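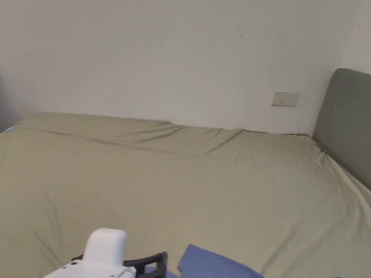 Khaki-beige sheet on the test bed, wall side at the top.

Home > Bedding > Reviews > Guides

Filed under: Sheets & Mattress Covers

The Fillitz fitted sheet is sold as a cotton percale with a 200 thread count and an elastic hem that runs the full perimeter. I bought one in April at retail price and have used it on a queen mattress, washing it every 8 days. The comparison sheet was a Pinby of the same nominal size, also 200 thread count.

Fit comes first. Fillitz rates the pocket for mattresses up to 15 inches. Mine measures 12 with the topper, and the corners seat fully. The hem on the Pinby stops short of the long sides, so it needs retucking at the middle more often. Neither sheet pulls completely flat along the wall, where there is little room to get a hand under the mattress.

The weave is plain and fairly tight. Out of the package it feels stiff, with sizing still in the fabric. Four washes took most of that out. Percale creases more than sateen, and anyone who wants a flat surface without ironing should look at sateen or a blend instead. Removing the sheet from the dryer slightly damp and fitting it right away reduced the creasing to a level I stopped noticing.

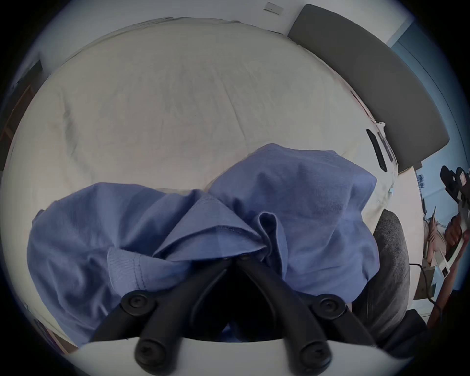 Shrinkage was measured along the top panel, seam to seam. The Fillitz lost just under two percent in length after the first hot wash and held there. Width did not change by an amount I could measure with a steel tape. The Pinby lost three percent and went on losing a little through the third wash.

Color held well in both. Pilling is minor – a few spots at the foot end, none under the pillows. One hem stitch opened at a corner after the sixth wash. I closed it by hand and it has not spread.

The care label is printed on the hem and has already faded. Copy the temperature limits somewhere before the first wash.

I ordered through Flerer, which charged 123 dollars for a set with two pillowcases. Holovko lists the same set but had no queen size in stock. The pillowcases have an envelope closure that is a little shallow for thick pillows.

Rating: 4 out of 5. One point off for the corner stitch and the label.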